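Plulemo Stacking Cups -- Frequently Asked Questions

Last updated 2020-07-21

Can the cups be stored one inside another?

Yes. The walls taper toward the base, so each cup drops into the one below it. Nest them upright and let the upper cup settle under its own weight. Do not press down.

How many cups can I put in one stack?

We recommend 2 in daily use. Taller stacks are stable on a flat shelf but tend to jam when the lowest cups carry the load. For long-term storage, keep stacks low and place a sheet of paper between cups.

Two cups are stuck together. How do I separate them?

Hold the lower cup by its sides, below the rim, and turn the upper cup slowly while pulling straight up. Do not pry with a knife or screwdriver. A nick in the rim cannot be repaired.

If turning does not work, stand the lower cup in warm water (50 °C at most) and fill the upper cup with cold water. Wait 30 seconds and try again. A drop of dish soap run around the joint also helps.

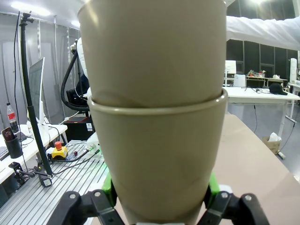

Why do cups jam in the first place?

The usual cause is water left on the walls. It forms a film between the two surfaces, and air cannot get in as the upper cup is lifted. Dry both cups fully before nesting -- the inside of the lower one in particular.

Is the taupe the same from batch to batch?

Small differences are normal. Cups made before May may look slightly grayer next to newer ones. The glossy finish also picks up the color of nearby lamps, so compare cups in daylight.

Do the Davstead and Clegg sizes nest with each other?

No. Clegg has a narrower base and a different taper. It will enter a Davstead cup but sits crooked and can wedge. Stack each size separately.

How full should I fill a cup?

The working volume is 200 ml. Filled to the rim it holds more, but it is hard to carry without spilling.

What should I use to clean the rim?

A soft cloth or sponge. Residue collects under the rounded edge, so wipe the underside as well. Scouring pads leave fine scratches that show on the gloss.

Can I order a single replacement cup?

Yes, in either size. State the size and color with your order.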